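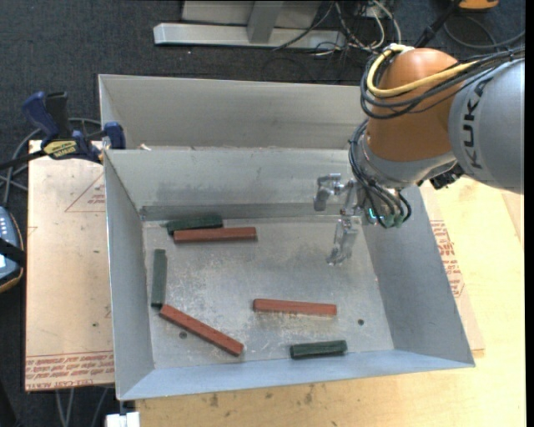 Metal bin with red and green blocks, main compartment and rear compartment.

Quintela Building, Ground Floor and Workshop
Fire and General Safety Walkthrough
Date: June 28, 2018
Inspected by: Yasir Tanoli
Areas covered: front entry, corridor, offices, break room, workshop, storage room, rear yard
Previous walkthrough: January

Ratings used: OK, Fix (repair needed, area can stay in use), Stop (do not use until repaired).

1. EXITS AND CORRIDORS

1.1 Front door opens fully from inside without a key. OK
1.2 Rear door opens fully from inside without a key. Fix
Comment: Push bar sticks on the left side and needs a second shove. Same note in January. Work order was opened then and closed without a part number on it. Please reopen.
1.3 Corridor clear to full width. Fix
Comment: Two boxes of Trovell paper towels and a folded table outside the copy room. Moved during the walkthrough. The boxes go in storage. The table belongs to the front office.
1.4 Exit signs lit. OK
1.5 Emergency lights come on with the test button. Fix
Comment: Unit over the stairs dims within a minute. Battery. The other units held for the full test.
1.6 Evacuation map posted and current. Fix
Comment: Map by the break room still shows the old wall between offices 4 and 5. The one at the entry is correct. Print another copy of that one.

2. FIRE EQUIPMENT

2.1 Extinguishers mounted, visible, tags in date. OK
Comment: Tag in the workshop is hard to read but the date can be made out.
2.2 Gauges in the green. OK
2.3 Nothing stored in front of extinguishers or pull stations. Fix
Comment: Coat rack in front of the corridor pull station.
2.4 Smoke detectors free of dust and covers. OK
Comment: Painters' cover from the office job is off now.
2.5 Sprinkler heads have 18 inches of clearance. Fix
Comment: Top shelf in storage, north side. Cartons too high again. I suggest taking the top shelf out altogether.

3. ELECTRICAL

3.1 Panels closed, labeled, 3 feet clear in front. OK
3.2 No extension cords used as permanent wiring. Fix
Comment: Orange cord behind the refrigerator in the break room. The refrigerator needs to be on the wall outlet. The outlet works, I tested it.
3.3 Power strips not chained together. OK
3.4 Outlet covers in place. Fix
Comment: Cracked cover in office 7, low on the window wall.
3.5 GFCI outlets trip and reset. Stop
Comment: Outlet to the right of the break room sink does not trip. Taped over and tagged. Coffee maker moved to the other counter.

4. WORKSHOP

4.1 Floor dry and free of trip hazards. OK
4.2 Eye protection available at the door. OK
Comment: Box is half full. Reorder from Zivent before it runs out, last order was slow.
4.3 Eyewash station flushed and logged. Fix
Comment: Water runs clear. Log has no entries after the second week of last month. Flushing without writing it down does not count for the audit.
4.4 Bench grinder guards and tool rest set. Fix
Comment: Tool rest gap too wide on the right wheel. Adjust before next use. Left wheel fine.
4.5 Oily rags in the lidded can. OK
4.6 Compressed air hoses free of cuts. OK

5. STORAGE AND SHELVING

5.1 Load limit posted on each rack. Fix
Comment: Posted limit on the long rack is 1,000 pounds per shelf. The short rack has no sign. Maker's plate says 200. Use that number until someone shows me paperwork for a higher one.
5.2 Racks anchored to wall or floor. OK
5.3 Heavy items on lower shelves. OK
5.4 Flammable liquids in the yellow cabinet. Fix
Comment: One can of Gededness floor sealer on the open shelf by the door. Put in cabinet. Cabinet door closes and latches by itself.
5.5 Ladders in good shape. OK
Comment: The 6-foot ladder is missing its warning label. Still safe to use. Label on order.

6. YARD

6.1 Walkway level. Fix
Comment: Raised slab near the gate, painted yellow in January, paint mostly gone. Grind it down this time.
6.2 Gate opens outward and is not chained during working hours. OK
6.3 Outside lights working. OK

FOLLOW-UP

Item 3.5 comes first and needs an electrician. Items 1.2 and 1.5 should go on the same work order. The rest can be handled by building staff. Initial and date each line on the posted copy when it is finished and leave the sheet on the board. I will recheck the Fix items at the next walkthrough.

Y. Tanoli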